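« Un piano ne reste pas immobile »

Entretien avec Noémie Hoarau, accordeuse
Propos recueillis par Daryna Bondarchuk

Quand j'ai commencé à apprendre le français, je croyais que « accorder » voulait dire seulement « donner ». On accorde un délai, on accorde sa confiance. Puis j'ai appris qu'on accorde aussi un participe et un piano. C'est avec cette petite liste dans mon cahier que je suis allée rencontrer Noémie Hoarau, qui travaille à Gallmont et dans les villages voisins depuis 13 ans. Elle a lu la liste et elle a ri. « Le participe, je ne vous le garantis pas. »

Elle n'est pas née dans une famille de musiciens. Son père réparait des pompes, sa mère tenait les comptes d'une coopérative. Il y avait un piano chez la voisine du dessous, un droit très sombre, avec deux touches muettes dans le grave. Noémie avait le droit d'y jouer pendant que la voisine arrosait son jardin. « Je jouais en évitant les deux touches. J'avais inventé des morceaux où on n'en avait jamais besoin. Un jour, un monsieur est venu, il a ouvert le panneau du bas, il a recollé quelque chose, et les touches ont parlé. J'étais presque fâchée. Mes morceaux étaient trop simples, tout à coup. »

Je lui demande si c'est ce jour-là qu'elle a choisi son métier. Elle dit que non, qu'on lui pose souvent cette question et que la réponse déçoit. Elle a d'abord fait deux ans de comptabilité, « correctement ». Ensuite elle a accompagné une amie à la journée portes ouvertes d'une école de facture instrumentale. L'amie n'a pas continué. Elle, oui.
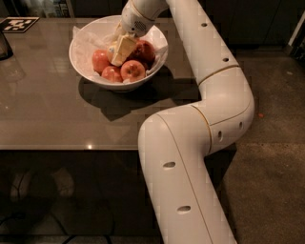
La formation lui a laissé surtout un souvenir de fatigue. « On imagine que c'est l'oreille qui travaille. Au début, c'est le poignet. La cheville sur laquelle s'enroule la corde est très serrée dans le bois, il faut la tourner d'un angle minuscule, et il faut qu'elle y reste. Si vous la pliez au lieu de la tourner, la note est juste pendant que vous êtes dans la pièce. Vous fermez la porte, elle redescend. » Elle me montre le geste avec sa clé d'accord, dont le manche est devenu plus clair à l'endroit de la paume. Elle s'assied toujours du même côté et elle garde le coude haut.

Je voulais comprendre ce qu'elle écoute. J'avais l'idée qu'elle compare chaque note avec une note parfaite qui serait dans sa mémoire. Elle secoue la tête. Elle n'a pas l'oreille absolue et ne la souhaite à personne dans ce métier. Elle écoute des battements. Quand deux cordes sont presque à la même hauteur, le son fait une vague : vou, vou, vou. Plus les cordes se rapprochent, plus la vague est lente. À l'unisson elle disparaît. « Vous avez trois cordes pour presque toutes les notes du médium et de l'aigu. J'en bloque deux avec du feutre, j'accorde la première, puis je libère les autres une par une. C'est un travail de patience, mais il y a un moment très agréable, quand la troisième rejoint. Le son devient plus étroit et il chante plus longtemps. »

Pour le la, elle part du diapason. Le sien est une fourche en acier qu'elle frappe sur son genou. Elle vérifie ensuite avec le la de l'octave supérieure, à 880 hertz, et elle m'explique une chose qui m'a troublée : sur un vrai piano, ce chiffre n'est jamais tout à fait respecté. Les cordes sont raides, leurs harmoniques montent un peu trop haut, et si on calculait toutes les octaves avec la machine, l'instrument semblerait terne. Alors on les élargit un peu. « On apprend à tricher proprement », dit-elle. J'ai noté l'expression avec deux traits dessous.

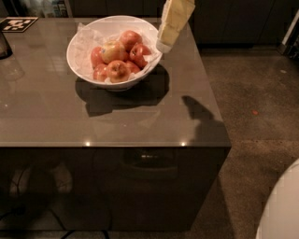
Maison des langues de Gallmont – Atelier « Écrire en français »

La plupart des clients de Noémie sont des familles. Il y a aussi deux écoles de musique, une salle des fêtes et l'église de Drindell, où un piano à queue dort sous une couverture de déménagement. Les jours chargés, elle voit trois instruments, jamais quatre. Au quatrième, dit-elle, on entend ce qu'on a envie d'entendre.

Je lui demande de me parler des maisons. Elle hésite, parce qu'elle considère que c'est un peu comme pour les infirmières à domicile : on entre, on voit, on ne raconte pas. Elle accepte de parler en général. Elle trouve dans les pianos beaucoup de crayons, des pièces de monnaie, des pinces à cheveux. Une fois, elle a trouvé un bulletin scolaire plié en huit, très mauvais, vieux de plusieurs dizaines d'années. La personne qui habitait là l'a reconnu tout de suite. C'était le sien.

Et les animaux ? « Les mites, c'est le pire. Elles mangent le feutre des marteaux, et les gens ne s'en aperçoivent pas, ils pensent que le piano vieillit. Les souris, c'est spectaculaire mais ça se nettoie. Les chats n'abîment rien, ils veulent seulement s'asseoir sur les cordes. »

Il existe, selon elle, deux sortes d'appels. Les gens du premier groupe téléphonent parce que quelqu'un joue et que c'est devenu désagréable. Ceux du deuxième groupe téléphonent alors que plus personne ne joue. Ce sont les appels les plus longs. On lui parle d'une tante, d'un héritage, d'un appartement trop petit. On lui demande combien vaut l'instrument, et elle doit souvent dire qu'il ne vaut rien, ou moins que le prix du transport. « Je le dis assis. Pardon, assise. Je demande toujours à m'asseoir d'abord. Vous voyez, je fais des fautes, moi aussi. »

Elle garde un souvenir précis d'un Tindall, un droit de petite taille, chez un monsieur qui voulait le jeter. La table d'harmonie était fendue sur une bonne longueur. Elle a proposé de l'accorder un demi-ton plus bas, pour fatiguer moins la structure, et de le laisser ainsi. Il ne pouvait plus jouer avec d'autres instruments, mais il jouait seul. Le monsieur a gardé le piano. Sa petite-fille apprend dessus, et Noémie reconnaît qu'elle s'inquiète un peu pour l'oreille de l'enfant. « Elle croit que le do est un si. On verra bien ! »
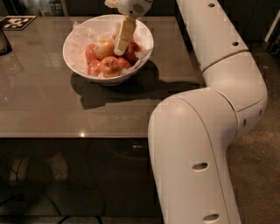

Nous arrivons à la question du climat, sur laquelle elle parle vite et longtemps. Le bois prend l'eau de l'air et la rend. En juillet, la table d'harmonie gonfle et pousse les cordes vers le haut, surtout dans le médium. En hiver, avec le chauffage, tout redescend. C'est pour cette raison qu'un piano ne reste pas immobile, même si on ne le touche pas. Elle conseille de mettre un hygromètre dans la pièce, de ne pas coller l'instrument au radiateur et de ne pas ouvrir la fenêtre juste derrière. Elle ne conseille pas le verre d'eau posé dans le meuble, une habitude qui se transmet dans les familles et qui finit quelquefois par terre.

À l'école de musique de Gallmont, elle s'occupe de 32 pianos. Elle les connaît par numéro de salle, mais pour certains elle a un autre nom. Celui de la salle du fond s'appelle Deva, à cause d'une inscription gravée à l'intérieur du couvercle par un ancien propriétaire. Prénom, ville, autre chose ? Elle a cherché un peu et elle a abandonné. « C'est celui que les élèves préfèrent. Il est difficile, il a un toucher lourd, on se plaint de lui toute l'année. Et au moment de l'examen tout le monde le réclame. »

Je lui demande s'il y a une différence entre accorder pour un enfant et accorder pour un concert. Elle réfléchit avant de répondre. Pour le concert, il y a la peur. Elle arrive tôt le matin, avant les techniciens de la lumière, parce qu'elle a besoin du silence et que les projecteurs chauffent les cordes. Elle revient à l'entracte si on le lui demande. Elle reste alors debout derrière le rideau pendant toute la première partie et n'entend pas la musique. « J'entends des unissons. Si on me demande à la fin ce que le pianiste a joué, je suis incapable de répondre. C'est triste, n'est-ce pas ? Mon mari me raconte le programme dans la voiture. »

Pour l'enfant, c'est différent. Elle prend le temps de régler les touches, pour qu'elles reviennent bien sous des doigts légers. Elle enlève le cache et elle laisse l'enfant regarder les marteaux. Elle remarque que les enfants posent toujours des questions sur les pédales et les adultes toujours des questions sur le prix.

Puisqu'elle en parle, je pose aussi la question du prix. Elle sourit. Une visite normale dure une heure et demie. Quand le piano n'a pas été accordé depuis très longtemps, il faut revenir, car les cordes qu'on retend d'un coup ne tiennent pas. Elle préfère expliquer cela au téléphone, avant de faire 30 kilomètres. Certains clients pensent qu'elle invente la deuxième visite. Ceux-là, elle leur propose d'attendre un mois et d'écouter.
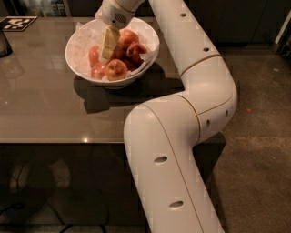

À la fin de notre rencontre, j'ai demandé à Noémie si elle joue encore. Le soir, parfois, des choses faciles, avec la sourdine. Son propre piano est faux. Elle l'accorde « quand il y a du monde », et il n'y a pas souvent du monde. Elle ajoute qu'elle aime bien l'entendre se défaire peu à peu, d'abord les aigus, puis un ré du milieu qui part toujours avant les autres.

Je lui ai parlé alors de ma langue maternelle et du français, de cette sensation que les mots sont justes quand je suis seule et qu'ils redescendent dès que quelqu'un m'écoute. Elle m'a répondu que la cheville avait peut-être besoin d'une deuxième visite. Puis elle a rangé ses feutres dans une trousse d'écolière, elle a cherché ses clés de voiture dans toutes ses poches et elle m'a demandé l'heure. On l'attendait à Drindell à quatre heures, pour le piano sous la couverture.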